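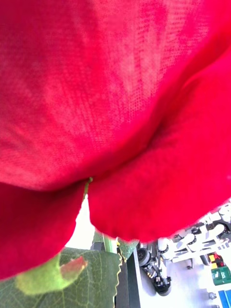
Lai-ching Wu grades artificial flowers for a living. For 18 years she has bought, repaired and sorted stems for shop windows, hotel lobbies and rental sets, first for the wholesaler Marchand and now at Sistton, where she runs the stem room on the second floor. Most of what she handles is roses, and most of the questions she gets are about petals. She would prefer questions about stems.

"The petal is what people pay for, and the stem is what they send back," she said. "A bad petal gets turned to the wall. A bad stem falls over."

We spoke on a Sunday, when the room takes no deliveries. She began with the cloth anyway. Her grading sheet, which she wrote at Marchand and has revised since, starts with the weave. On a fabric rose the threads should be visible at reading distance and should run the same way across the petal. She holds each bloom up against a window and looks for thin spots, then checks the cut edge. Some fraying is accepted on a grade two stem. On grade one it is trimmed or the flower is moved down.

"Fray starts at the lower edge, where the petal rolls under," she said. "You trim it with small sharp scissors, one pass. If you go back a second time you have a notch."

She does not use a flame to seal the edges, though she knows decorators who do. Polyester cloth will bead and darken when it melts, and on a red rose the bead shows up as a black dot. For petals that have been crushed in a carton she uses steam from a garment steamer held well back, and shapes the cloth over her thumb while it is soft. Deep folds are left alone if they fall where two petals overlap. A rose with no shadow in it, she said, looks like a paper napkin.

The stem check comes next and takes longer. Wu divides stems by construction. One-piece molded stems have their joints formed in the plastic. Others are built from sections, with one tube or rod ending where the next one begins. Both types can be good. The sectioned ones need more attention at the changeover.
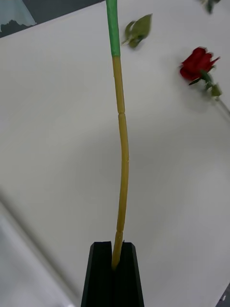
A stem in two colors, with the green section meeting the yellow at a clean line. A red rose lies on the table to the right.

"I look at the line where the color changes," she said. "If it is straight, the parts were seated properly at assembly. If it is slanted, somebody was in a hurry, and I bend it to see if it moves."

The bend test is done by hand. She pinches the stem near the base, pushes the upper part a few inches to one side and lets go. A gentle curve along the tube is not a fault, and she does not straighten it unless the order calls for a formal arrangement. What she rejects is a kink, meaning a point where the wall of the tube has folded. A kinked stem can be shortened to a point above the damage and sold as a pick. It cannot be repaired at full length.

Molded joints are another matter. Buyers sometimes ask whether the ridges are defects or mold marks. Wu says they are put there to imitate the nodes on a growing plant, and that they have a practical use as well, giving fingers and holders something to stop against. On long stems she tells customers to cut just below a joint so that the cut end keeps its round shape.

Floral tape is her least favorite subject. Tape covers a repair well and also hides one. When a carton arrives with taped stems she unwraps one in each layer. "Tape should be stretched as it goes on, because the stretching is what makes it stick to itself," she said. "If it was just wound around, it comes off in the customer's hand by January."

Leaves are checked from below. The top of an artificial leaf is designed to be looked at and is usually acceptable. On the underside the grader can see how the leaf meets its branch and whether the veins are raised or only printed. Raised veins hold the leaf out flat. Wu also runs a finger along the side branch to feel for thorns. Small plastic thorns are a selling point for some buyers and a complaint from others, and at Sistton they are noted on the bin label either way.

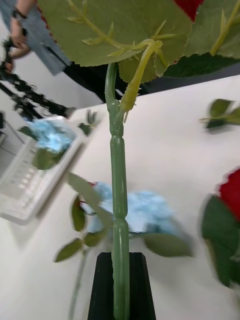 Rose stem upright in a black holder, leaf seen from underneath. Pale blue flowers and a clear plastic tray are behind it.

She likes to inspect this part with the stem vertical. Lying down, the leaf takes the weight of the flower and may look better supported than it is. Upright, a weak branch drops within a minute or so.

Mixed tables are allowed in the stem room, within limits. Roses can be worked beside fluffy, hydrangea-type heads, but the blue ones are kept off the cutting area. Thorns catch in them, and lint from the cloth petals settles in the clusters and is slow to pick out. Wu cleans them with a dry makeup brush and cool air. Clear trays are used for small lots because the contents can be read from the side without lifting anything.

Output depends on the carton. On a good day she grades up to 200 stems. The largest single order she has passed was 1000 roses for Astik, a chain of furniture showrooms, and it took her 8 days with the rework included. Most of the rework was leaves.

Her storage advice for people with a few stems at home is short. Keep them out of direct sun, which turns red toward orange before it does anything to green. Store them lying down in a long box, heads at alternating ends, with tissue under the blooms and nothing on top. Do not hang them by the leaf. Dust before boxing, since dust pressed into cloth over a summer will not brush out.

Wu will teach a stem repair session at the Cindville craft hall after the winter orders are out. Students should bring their own cutters, and she asks that these be wire cutters, as the core in many stems will ruin a pair of scissors. Tape is supplied, in two shades of green.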